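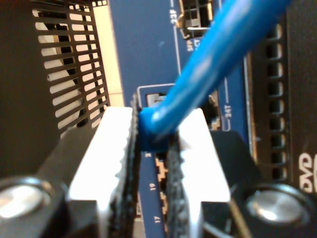

My first week at Wikport I got lost on the way to the bathroom and ended up on the roof of the ferry terminal with a sandwich I hadn't paid for.

I should back up. I'd taken the night job because it was the only one in town that didn't ask why I'd left the last one. Wikport is the ferry company, and the town is Mollora, and if you've never been to Mollora you've at least driven past the exit with the giant fiberglass clam. I answered the phone from ten at night to six in the morning. The last boat went out at nine and the first one came back at seven, so you can see the problem. There were no boats during my shift. There was only me and a phone and a binder that said WHAT TO SAY on the spine.

The binder had one page in it. The page said: The ferry is running normally.

So that's what I said. A man would call at two in the morning (people do call the ferry at two in the morning, I couldn't believe it either) and I'd tell him the ferry was running normally, and he'd say thank you, and I'd write the call down in the log. Then I'd eat my yogurt.

The sandwich was turkey, by the way. It was sitting on the rail up there in wax paper with a paper napkin tucked under it, like somebody had set a place. I ate half before it crossed my mind that it belonged to someone. I wrapped up the other half and went back down, and I felt terrible all night, so the next evening I made a ham and cheese and left it on the rail. In the morning it was gone. Gulls, I figured. But gulls don't fold the wax paper into a square.

That's how it started. Every night I'd leave a sandwich and every second or third night there'd be one waiting for me. Turkey, mostly. Once egg salad with way too much mustard, and I ate it anyway with my eyes watering. I never saw a soul up there. I asked the day clerk who else had a key to the roof and she looked at me like I'd asked who else had a key to the moon.

Around the time of the egg salad, the woman from Machala started calling.

Machala is the island. It's the only place the ferry goes. You can see it from the terminal on a clear day, a long low thing like a dog asleep under a blanket. I'd never been. I grew up forty minutes inland and my mother didn't trust boats, and then I was grown and I guess I'd caught it from her.

"Is it coming?" the woman said.

"The ferry is running normally," I said.

"I know that, hon. I asked if it was coming."

I looked at the binder. It wasn't any help. "The first boat leaves your side at six-thirty," I said. "It gets in here at seven."

"I don't want the one that leaves here," she said. "I want to know if the other one's coming." And she hung up, very politely, if you can hang up politely. She could.

She called the next night, and the one after that. Always a little past three. I started having my yogurt early so my mouth would be free. She'd ask if it was coming, and I'd say I only knew about the regular ferry, and then we'd just sort of talk. She told me about her tomatoes. She told me the bakery on Machala had closed and reopened as a different bakery with the same bread. I told her about my last job, which I hadn't told anybody, and why I left it, which wasn't even a good story. I sold mattresses and one day I lay down on one and didn't want to get up. They were pretty nice about it, considering.

"What do you see out your window?" she asked me once.

I said I didn't have a window. I had a calendar with a lighthouse on it.

"Well, go on up and look," she said. "I'll hold."

So I set the phone down on the desk and I went up to the roof. There was a sandwich on the rail. The water was flat and black and the lights on Machala were off except one, way down at the left end, yellow, about where the dog's nose would be. I waved at it. I don't know what got into me. I stood on that roof in my good cardigan and waved with my whole arm, like you'd wave at a plane.

The light went off and came on again.

I ran down two flights and grabbed the phone and said, "Was that you?"

"Was what me?" she said. "Is it coming?"

"I didn't see anything coming."

"Okay," she said. "Thanks for looking, hon."

I started looking every night after that. It got to be the best part of my shift. I brought a folding chair up in April, when it quit being so cold, and I'd sit with half a sandwich and watch the water until three, and then go down and give my report. Nothing coming. Fishing boat, heading out. Some kind of barge. Fog, couldn't tell. She took it all very seriously. She'd say "a barge, huh," and I could hear her writing.

One slow night I went digging in the old logbooks, the ones in the closet behind the mop sink. I wanted to know if she'd called the clerk before me. She had. It was there in a different handwriting, year after year, 3:05 a.m., caller asks if it is coming, told her service normal. The clerks changed. The pens changed. The books went all the way back to 2000, and before that the closet had only paper towels. Not one of them had written down that they'd gone and looked. But on the last page of the oldest book, under the last entry, somebody had drawn a little boat, and next to it the word Fludulell.

I asked her about it that night. I said, "What's Fludulell?"

She was quiet so long that I checked the cord.

"Where'd you get that?" she said.

"It's in a book here. There's a boat next to it."

"Is it a good drawing?"

I said it was okay. I said the smokestack was kind of big.

"It was kind of big," she said. And then she laughed, and it was a much younger laugh than I expected, and she told me she had to go see to something in the kitchen.

She didn't call the next night. I sat there with my hand practically on the phone. A man called to ask if he could bring a goat across and I told him the ferry was running normally, and he said yes, but what about the goat, and I said bring the goat, what do I care, and hung up on him. Not politely. Then I felt bad and called him back and told him the goat would have to be on a leash. I made that up. I have no idea what the rule is on goats.

At three I went up anyway. No sandwich. The rail was bare and the water was doing that thing where it looks like it's breathing. The yellow light on Machala was on. I sat in my chair and I wished I'd brought a hat.

And then there was a boat.

It came from the open side, where nothing comes from, and it didn't make a sound. It had one stack, too big for it, and a string of white lights along the deck like you'd put up for a graduation party. It went by so slow. I could smell coffee. I could smell toast, I swear. It never turned toward our dock at all, it just kept on, nice and easy, straight for the yellow light, and I stood up so fast that the chair went over, and I ran.

I took the stairs three at a time. I have never in my life called a customer. I didn't have her number, I'd never thought to ask for it, and I had the receiver in my hand and was flipping through that stupid binder with its one stupid page when the other line lit up.

"Hon?" she said. She was out of breath too.

"It's coming," I said. "It's coming, it's past us already, it's headed right for you – get your coat!"

"I've got my coat on," she said. "I've had it on since supper." There was a door, and wind, and a dog barking somewhere that wasn't hers, she didn't have a dog. "I left you something on the rail," she said. "I hope you don't mind the mustard."

Then she must have put the phone down on something without hanging it up, and I could hear her shoes going away on gravel. I listened until I couldn't. I listened a while longer after that, to the wind mostly, and to what might have been a horn.

When I went back up the yellow light was off and the boat was gone. The sandwich was on the rail. Egg salad. I ate the whole thing, crusts too, and when the sun came up I went down and wrote in the log, 3:05 a.m., caller asks if it is coming, told her yes.

The day clerk came in at six and read it over my shoulder while she took off her scarf.

"Huh," she said. "Which boat?"

I told her I'd need a ticket for the seven-fifteen to Machala, one way for now, and did she know if the bakery opened early.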